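Street Furniture and Where People Actually Walk
Group project report, Urban Geography

Group members: Tamer Moussa, Elínborg Kárason, Dima Awad, Mahfuz Matubbar

1. Why we did this

Our question was whether the things a council puts on a footpath change the way people use it. We picked the pedestrian strip in Cernetport between the library and the ferry stop, mainly for its mix of benches, bins, signs and poles, and partly for its bakery.

2. Method

We watched the strip for 13 lunch hours in September. Two of us counted, one drew walking lines on a printed map and the fourth held the umbrella. We recorded 2,368 people on foot. Bikes were left out after a long argument about whether a person wheeling a bike is a bike.

A walker was marked as "diverted" if they changed course by more than a paver's width to get around an object. Elínborg wrote this definition and defended it against all comers, including the rest of her own group.

3. What we found

Of the people counted, 1,786 kept to the same half of the footpath the whole way. The other 582 crossed over at least once, usually near the benches. People will walk a fair way around an occupied bench and straight past an empty one, close enough to clip it with a bag.

Bins had less effect than we predicted. Our prediction was based on Mahfuz disliking bins.

Poles were the surprise. Walkers treated a single pole as if it wasn't there until the last step or two, then leaned around it without looking up from their phones. Pairs of walkers were different - they split, went either side and carried on the same conversation. Tamer timed 40 of these splits and the talking stopped in only a handful.

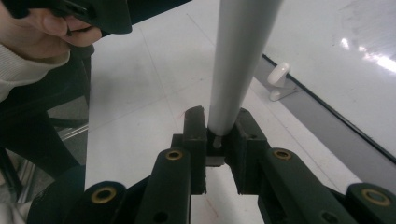 4. Problems

Rain wiped out one of our maps and the colour coding on another. Our tutor, Bilal Azar, also pointed out that four students with clipboards are themselves street furniture, and that we had stood in the same spot each time. We checked the maps again and there is a neat curve in the walking lines, right around Dima.

5. Next time

We would stand further back, count the evening ferry crowd as well and settle the bike question before leaving campus.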